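# Review: the Pondo tabletop arm kit, seen at the Findau open day

I run a small packing shop and have been thinking for a year about handing some of the sorting to a machine. We get mixed trays of small parts from three suppliers, and someone has to move each part to the right spot before it can be bagged. It is slow work. So when Rinaldi, the dealer that sells the Pondo kit in our part of the state, announced an open day at its Findau workshop in July, I signed up for the afternoon session and drove over from Maltmont.

This review covers what I saw in one visit. I have not owned the kit or run it in my own shop, so take the section on reliability with that in mind.

## What you get

The Pondo kit is sold as a two-arm package: 2 arms, a gripper for each, a teach pendant for each, and the control software. The table is not included. You can buy the arms one at a time, but the dealer's price list makes that a poor deal, and the software license is the same either way.

Each arm sits on a square metal plate that has to be fixed down hard. If your bench flexes, you will need a new bench. I asked whether clamps would do and was told no.

## The session

Visitors were taken through in groups of 6. We got a short safety talk, then the demonstration, then time on the pendant. The talk could have been shorter. The demonstration could have been a good deal longer, as the most useful questions came up when we were already being moved along.

The task was pick and place. Small colored pieces are set out on a table marked in squares, and the arm picks one up and puts it where it has been told to. The squares are done with dark blue tape over brown paper. I liked this more than I expected to. It costs next to nothing, you can change the layout in an afternoon, and anyone standing at the table can tell a person at the pendant which square they mean.

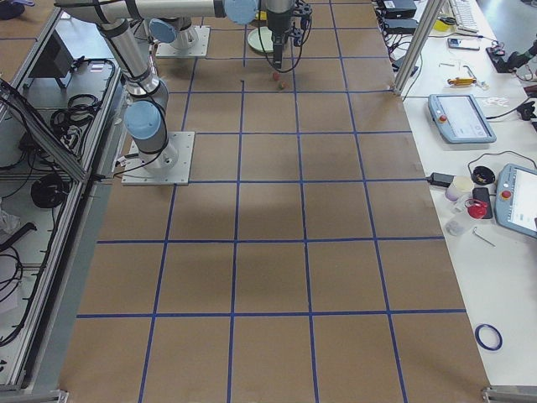

The first thing I wanted to know was how well the gripper would deal with pieces that are not lined up neatly. In my trays nothing is. The demonstrator moved a piece by hand between runs and turned it at an angle, and the arm picked it up on the next try. When two pieces were pushed right up against each other, it took hold of the wrong one once and had to be stopped and reset. A person would have done better there. I would want to run a full box of my own parts before spending money.

Speed was fair. The arm ran slower than I would need, but we were told it had been turned down for visitors. I asked to see it at full speed and was told that was not possible with a group in the room.

## Using the pendant

This was the best part of the visit. You move the arm to a point, save the point, move to the next, and save that. With no training beyond the talk, I had a pick and a place saved in a few minutes. The touchscreen responds well and the text is big enough to read without glasses. The red stop button is on the left, where my hand found it without looking.

The menus are less good. Gripper settings are kept on a different page from motion settings, and you go back and forth between them a lot. Changing how far the fingers open took me four taps, and I had to ask where to look. The pendant also gets heavy if you hold it in one hand, so you end up laying it down on a side table between steps.

## Space and cabling

Plan for more room than the brochure suggests. The arms need their table, and you also need a second surface next to it for the pendants, the hand tools and whatever else you are working with. Cables are the other thing. They run along the arm, down beside the gripper and off to the equipment, and there are plenty of them. Rinaldi sells a cable guide as an extra. I think it should be in the box.

Keep a roll of tape handy too. I was told the paper gets changed when it wears and the lines go down fresh each time.

## Support

Rinaldi offers 100 days of phone support with the kit, then a yearly plan. A visit to set up the arms costs extra, and from what I saw most small shops will want it. The staff at the open day answered what I asked, and when they did not know something they said so and wrote it down. I had an email with the missing answers by Tuesday.

## Verdict

**Good:** easy to teach, solid feel, simple work surface you can make yourself, helpful dealer.

**Not so good:** split-up menus, extra cost for the cable guide and setup, trouble with pieces that touch.

**Rating:** 3 out of 5 for a shop like mine. A shop with parts that arrive in order could add a point. I have asked Rinaldi for a trial day with two of my own trays, and if they agree I will update this review with the results.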